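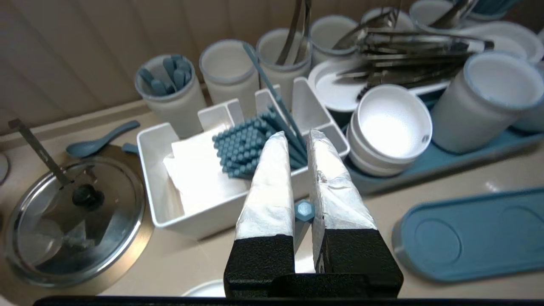

Filed under: Strange Places

The lake monster of Braltside has been seen 131 times, if you believe the ledger kept behind the counter at the Cistley bait shop. I spent an afternoon in May reading it. By my count, 123 of those entries come from people standing at the same public boat ramp, looking in the same direction, usually after six in the evening when the light goes flat and every floating log grows a neck.

The locals call it the Sithole Serpent, after the deep cove at the north end. Deep is the word on the brochure, anyway. The fishermen I talked to put it at the height of a decent barn.

Ionuț Jitaru has spent most of his retirement on the serpent, and he was generous with his time even after I told him what I thought. He runs Prultesum, a newsletter that goes out to 2549 subscribers and prints sighting reports as they come in, spelling and all. He has seen the animal himself, he told me, on 3 occasions, and he described each one without hurrying. Two were wakes. The other was a hump, dark, low in the water, gone before he could get his binoculars up.

I asked what would change his mind. He thought about it longer than I expected. "If they drained it," he said, "and I got to walk around down there."

Nobody is going to drain it. What they might do is drag a decent sonar unit through it, and a dive club from two counties over did that last summer. They got sturgeon. Big ones, near the surface, moving in a line. The newsletter gave the survey a single paragraph and noted that the cove had been choppy that day and the results were "incomplete."

Sturgeon would explain the humps. Boat wakes that bounce off the far bank and come back after the boat has gone would explain most of the rest. That leaves a handful of older reports, including one from a mail carrier who claimed it crossed the road in front of her truck. I tried to find her family and got as far as a disconnected phone number.

The motel in Cistley has a serpent on its sign now, and the rooms went up twenty dollars the year they painted it. The clerk said she had never seen anything in the lake herself. She grew up with a window facing it.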